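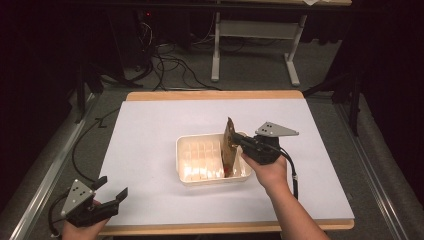
Slide 1: Packet upright in the white tray, right-hand end.

Posted in June
By the packing desk, Hallau

Start with the tray on screen and let people look at it while they sit down.

Today is about small flat things and how to get them into a tray so they can be found again. Cards, sachets, thin packets. At Stindeck we pack 30 trays before the morning break, and flat items cause most of the repacking.

Point to the raised partitions. Ribbed trays are sold for parts that lie down, but the ribs will also hold a thin packet on its edge. Standing up, you can flip through a row with one finger. Lying down, you have to lift the whole pile.

Point to the wall. Press the packet against the inside of the tray first, then let go. If it leans, move it one rib over. Don't fold it to fit.

Shiny wrapping is slippery and it creases. Hold it near the top edge - the bottom needs to stay flat.

Say something about the white board. We put one under every tray at Hallau. A dropped card shows up on it better than on bare wood, and it wipes clean.

Numbers, if asked: the Leite order was 3,000 packets. We sent back 933 for bent corners, nearly all from trays packed flat. The Zendley order came after we switched, and 3 were bent.

Pass the sample trays down both sides of the room. Give people time to try it. Ask for them back before 10:30, the next group needs them.

Next slide: labels, and which end of the tray they go on.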